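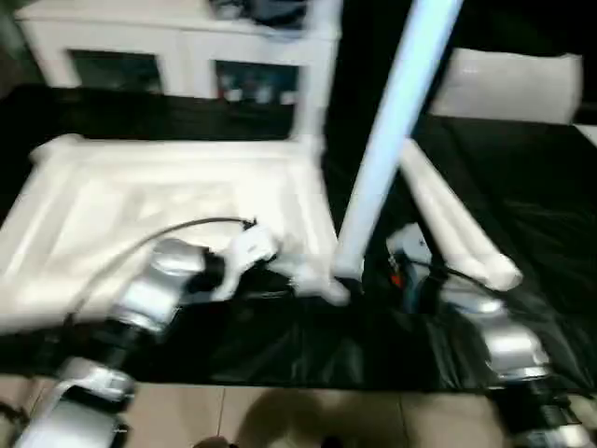
A long, pale tube glows over a table covered in glossy black plastic.

How to Subtitle Your Own Short Film
By Consolacion Ocampo
Updated 9/6/25

When I finished my first short, Udura, I had no money left for a translator, and the Fajardo festival wanted English subtitles by November. So I sat down at my kitchen table with a big pot of coffee and did them myself, all 159 lines of them, and I've done every one of my films that way ever since. It's slow work, but I've come to love it (you get to hear your actors all over again!), and you can certainly manage it on a short.

Start with a locked picture. I know the wait is hard when a deadline is breathing down your neck, but if you trim even a few frames from the opening afterward, every line that follows will need to be moved.

Next, type out everything that's said, in the original language, exactly as it's spoken. Don't work from the script. My actors wander off the page all the time, bless them, and yours probably do too. Put each speaker's lines in a separate paragraph and note any signs, letters or phone messages the audience has to read.

Now translate, and be ready to let things go. My grandmother's sayings in Udura ran on for ages, and I had to boil one lovely speech down to 12 words. It hurt a little, but people were looking at her face again instead of reading.
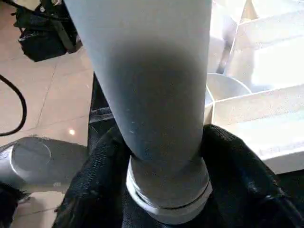
Once you're happy with the wording, open your subtitle program and set the timing. Bring each line in as the person begins to speak, and try to clear it before a cut to a new scene. Two rows of text is plenty. If you've got 3, split the line or go back and shorten it.

Save the finished file as an SRT, and keep a copy of it somewhere other than your laptop. Some festivals will ask for that file and others want the words burned into the picture, so read the delivery sheet before you export anything.

Then find a friend who doesn't speak the language of the film and watch it together from start to finish, without stopping. Keep a notepad on your lap. Wherever your friend laughs late or leans in and squints, jot down the time, and fix those spots the next morning when your eyes are fresh.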